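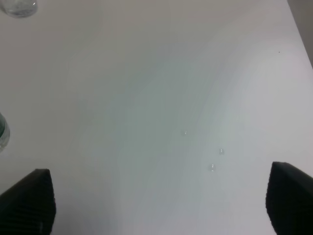
Emdale Institute of Household Studies, Department of Surfaces and Cleaning

Figure 2. White tabletop with three very small clear objects, similar to drops or beads, on the matte surface.

3.2 Small residues on pale tables

In the first part of the study we asked the participants to clean a table in their own way and to tell us when they considered it clean. In this second part we look at what they could see, and what they could not see, at the moment of this decision. We limit the section to pale tables with a matte finish, because the complaints collected in the earlier survey were mostly about this type.

The survey was carried out in Gronesgate in August and gave 298 completed forms. Among the persons who answered, 58 had a white or almost white table in the kitchen. Of these, 39 wrote that they find small wet spots or crumbs on the table after they have already wiped it. The question on the form did not make a difference between water, grease and solid particles, and this is a weakness of the form which we corrected later.

A small clear object is difficult to notice on such a table. It has almost no color of its own, and the eye must find it by its edge or by a small point of light. Figure 2 shows the difficulty well. The surface has no printed pattern, but its tone is not the same everywhere. It goes from a light warm gray at the left to almost white at the right, with a weak greenish-gray band between. A person who searches for a change of tone therefore meets many changes which have no relation to dirt. From the figure alone we would not decide if the three objects are liquid or solid, and in our notes we used the word "spot" for both cases.

Viorica Nedeljković proposed in her comments to an early draft that the position of the lamp is more important than the color of the table. We agree in part. When the lamp in our test kitchen was moved to the side, participants reported more spots before the second wiping. When it was directly over the table, they reported fewer, and several of them asked if the task was finished. The effect was weaker in the morning, when the window gave most of the light.

We also compared two ways of wiping. In the first way, named here the Zinis order, the person begins at the far edge and pulls the cloth toward the body in straight lines. In the second way the person makes circles from the middle. The Zinis order was completed by 36 participants without a break. With the circles we often observed that the corners were visited late or were left out, and that small amounts of liquid were moved to the side and not taken up by the cloth. We did not measure the quantity of liquid, and we cannot say how much remained.

Karagiannis cloths were used for all the trials, folded two times and changed between participants. A different cloth may give a different result, especially on a table with a rough finish. The trials with dark tables are reported in Section 3.3, where dried marks and dust are treated separately.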